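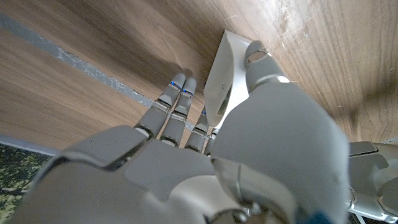 Timer versus tablet for keeping time at a desk, please settle this. My sister-in-law says a kitchen timer belongs in a kitchen and the tablet does the same job with less clutter. I bought the desk in Lesville last April for the wood, a mid-brown with plenty of warm grain, and I'd like to see as much of it as I can, so on paper she wins. But I've tried timing myself on the tablet. I set it for 12 minutes of invoices and came to an hour later knowing a great deal about otters.
Posted by grainside, Mar 16, 2019

Keep the timer. A dial can't show you otters.
Posted by Dumitrescu_shed (2938 posts)

Disagree. Put the tablet on do not disturb and get your drawer back. And where are your cords going? Sort those first.
Posted by plumbline

The cords are going where gravity sends them. I did buy a Bravport tray to clip underneath. It fell off twice and now holds pens.
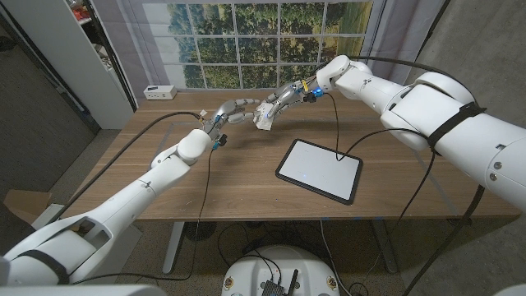
Tablet flat on the desk, one cable over the front edge.

Before anyone starts, yes, I know about the back edge. The back edge is where the wall is, and the wall and I aren't on speaking terms after the shelf.
Posted by grainside

A cable over the front is a knee waiting to happen. Run them all one way and use Velcro, it's a few dollars. The timer is still clutter.
Posted by plumbline

Everything's clutter to you. You told Mei-kuen Chou her lamp was clutter and she was asking about the bulb.
Posted by Dumitrescu_shed

It was a very large lamp.
Posted by plumbline

Back to the timer for a sec. The colour is what sold me, white on brown, easy to find when I've buried the place in paper.

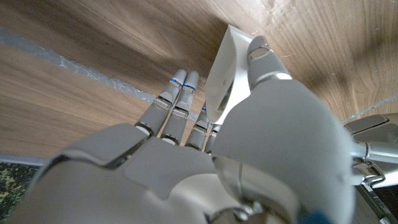
And I like a thing I have to get hold of properly to set. The Zarnen one I had before was all buttons and a beep like a reversing truck, and the dog took it personally.
Posted by grainside

Does the ticking bother you though? I had a wind-up one and lasted a week before it went in the garage – I could still hear it from the hallway.
Posted by oatmeal_tin

I don't mind a tick. It sounds like someone else is working. As for layout, I've been leaning toward timer on the left, tablet on the right at a bit of an angle, power strip at the back.
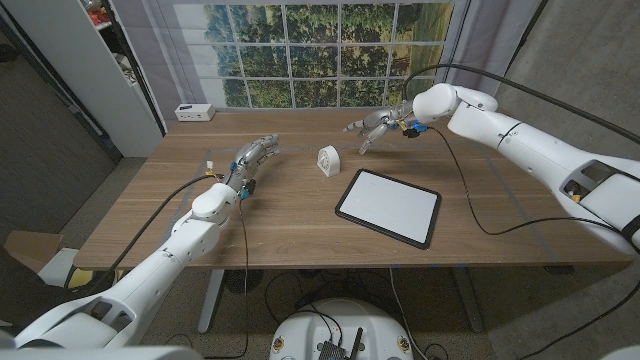
My sister-in-law would have the tablet dead square to the edge, but she alphabetizes soup. I'll try the Velcro. The timer stays until somebody gives me a better reason than "kitchen".
Posted by grainside

Hygiene?
Posted by plumbline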